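Speaker notes – "Do you really need to oil that board?"
Wednesday evening session, community kitchen series
Speaker: Marilou Yap

Slide 1. Hello, thanks, where the restrooms are. Ask who has oiled a pale wood board or tabletop in the last month. Ask who could tell the difference a week later. Wait for the laugh, move on.

Slide 2. What the labels promise. Read the Belex one out loud, slowly: "restores the life of the grain." Ask what that means. I wrote to them in November and got a coupon back. The Brellard bottle says to repeat every 4 weeks, forever. Handy if you sell bottles.

Slide 3. My own test. Be fair here. Two boards from the same shop, same price, one oiled on schedule and one only wiped down and dried standing up. The oiled one looked nicer for a few days. By spring Divina Sarmiento picked the plain one as "the good one." One tester, two boards, so don't oversell it.

Slide 4. The Munshi survey. They quote 2,654 happy owners. I couldn't find who was asked or what the question was. Teodoro will probably bring this up, he likes that survey. Let him talk, then ask him where the number comes from.

Slide 5. Marks. People worry far too much about these. Tape residue: warm soapy cloth, a bit of patience, maybe a plastic scraper. Faint dark spots: could be water, could be the wood. I'd wipe, dry and look again the next day before buying anything. Sanding is a last resort and I still see it listed first in most guides.

Slide 6. Cost. A year of the full Tundance kit against a new board. Keep it short, the chart does the work.
(Skip if we're past 7:30.)

Slide 7. What I do at home. Wipe along the grain, dry both sides, don't leave it lying in a puddle. Oil when it feels rough – twice a year, maybe. If somebody enjoys oiling, fine, it's a pleasant job and it does little harm. I just don't buy the schedule.

Questions. Benedito has the microphone. Leave the last slide up while people talk.

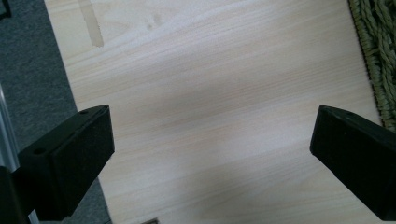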